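Koltari Shared Strain and Plasmid Collection – Member Forum
Board: Requests, Deposits and Quality Control
Topic: Re-sequencing requirement for redeposited promoter plasmids

registry_desk
Members are advised that, commencing with the next intake, any plasmid redeposited in a different backbone must be accompanied by full-plasmid sequence data. Insert-only reads will no longer be accepted. The requirement applies to all inducible promoter parts, including those previously listed as characterised. Comments are invited on this thread before the wording is settled.

tautahi_molbio
The Tautahi teaching laboratory supports the intent but wishes to record a concern about cost. We hold 60 rhamnose-inducible constructs awaiting redeposit, most of them moved from a high-copy to a low-copy backbone by student groups. Insert reads from both flanking primers are already on file. The backbone was supplied by the collection itself, and it seems unreasonable to ask a depositor to verify material that the collection distributed.

plate_reader_2
With respect to the previous post, the backbone is precisely where our difficulties have arisen. In July we received a low-copy derivative whose replication origin carried a point mutation. Copy number was well above the listed value, and the uninduced expression was high enough to make the part unusable for a toxic product. The insert was perfect. Insert reads would not have detected this.

tautahi_molbio
That is a fair example, although a single faulty stock could be resolved by the collection sequencing its own backbones once and publishing the result.

registry_desk
The backbones will be sequenced centrally, and the files will be attached to each backbone entry. This does not address changes that occur after transformation and passage in the depositor's own strain, so the requirement on redeposited parts is expected to remain. Depositors who use the Gremeo submission template may upload the assembled sequence and the annotated map together.

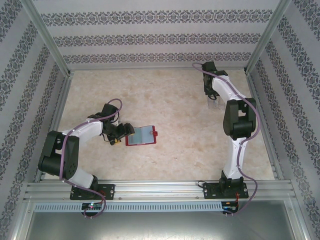
Work surface with two arms fitted.

coldroom_west
May I raise the matter of the accompanying induction data? The draft asks for fluorescence at 3 inducer concentrations, normalised to optical density. For a rhamnose promoter this is too few points to distinguish a graded response from an all-or-none one. I would also ask that the host genotype be a compulsory field. A strain able to metabolise the inducer will give a quite different curve late in growth.

plate_reader_2
Agreed on genotype. I do not agree on additional concentrations. Smaller groups will simply stop depositing if the form becomes any longer.

coldroom_west
An incomplete curve is of limited value to the person who orders the part – but I accept that the extra points could be optional.

korier_depositor
A question of procedure. Our group ships through the Korier dry-stab service, and several tubes have been held over at the depot. Does the sequence need to be taken from the shipped culture, or is the glycerol stock sufficient?

registry_desk
Sequence data should be obtained from a miniprep of the same glycerol stock used to inoculate the stab. Please quote the stock label on the form. Host genotype will be made compulsory, and additional inducer concentrations will be listed as optional. Revised wording was placed in the documents area on Mon 9 December.

tautahi_molbio
We maintain our objection regarding cost and ask that a staged timetable be considered for teaching collections.

registry_desk
Noted. Please send the list of affected constructs to the desk, with the present backbone of each, and a staged intake will be discussed with your laboratory directly.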